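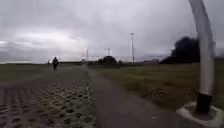
Wide Lens, Narrow Evidence

Every supplier of outdoor robot cameras has a favourite number, and Clostley's is field of view. The Plerkavex, their new wide unit, sees more than the camera it's meant to replace, and the sales sheet says so on both sides of the page. I've now spent a good part of July going up and down a path with one, and I'd like to put in a word for the old camera before everybody throws theirs in a drawer.

The argument for going wide is easy to make. A small wheeled robot sits low. It has to find the edge of the pavement, stay off the grass and notice a bicycle, and a wide lens gets more of all that into one picture. Trevor Landry, who did most of the driving, was sold on it by lunch the first day. He liked being able to keep both sides of the path in view without turning the robot.

I was less taken. A wide lens spends its pixels on the edges, where straight posts come out curved and the ground close to the wheels turns to porridge. What's left for the middle distance, where the trouble usually comes from, is thin. A cyclist well up the path is a few dark dots. The controller may know what to make of a few dark dots, but I wouldn't bet a shin on it.

Then there's the sky. On flat ground with the camera level, sky takes up close to half the picture. We paid for that half. It did nothing for us except pull the exposure around, and under solid grey cloud it pulled it the wrong way, so that trees on the horizon went nearly black and whatever stood in front of them went with them. Jocelyn Bergeron tilted the mount down by 7 degrees and things got better right away. A bracket and a hex key did more for us than the firmware update had.
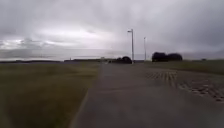 What we compared, and how badly

Our own testing wasn't much to brag about. We ran the same stretch of around 600 metres with each camera, old and new, and Florence Bélanger marked every time the controller lost the edge of the asphalt. The Mabuza, our old narrow camera, lost it 5 times. The Plerkavex lost it 4 times. You can guess which figure ended up in the slide deck.

One fewer is nothing. The runs were at different hours, the light shifted, and Trevor admits he drove the second set a little slower. If I reported a change in my blood pressure on that basis my doctor would laugh. Yet the word "improved" was in an email before supper, and it's been copied into two more since.

The textured paving is where I'd have liked real numbers. Where it meets smooth asphalt, the boundary between them is a faint line at best, grey on grey. With grass on the other side, the controller has a colour to go by. With paving blocks it has only the pattern, and a few metres ahead of a moving robot the pattern blurs. Both cameras struggled there. I'd guess a shorter exposure would help more than any lens, but nobody sells a shorter exposure.

The controller gets off lightly

Yvette Marchand's view is that we're testing the wrong part. The Flemer controller shrinks every picture before it looks at it, so much of what a better camera gathers is thrown out at the door. She's asked Clostley twice for results at the shrunken size and has been sent the brochure twice.

Ruaridh Baxter disagrees with me on most of this. He says a wide view is safer when something comes in from the side, and on a busy path he may be right. I'd want to see it tried, with both cameras bolted to the same robot at the same moment, the exposure fixed, and somebody other than the buyer doing the marking.

Until then I'm leaving the Mabuza on the second robot. The Plerkavex can stay on the first, tilted down, and Clostley can have their unit price when they send Yvette her results.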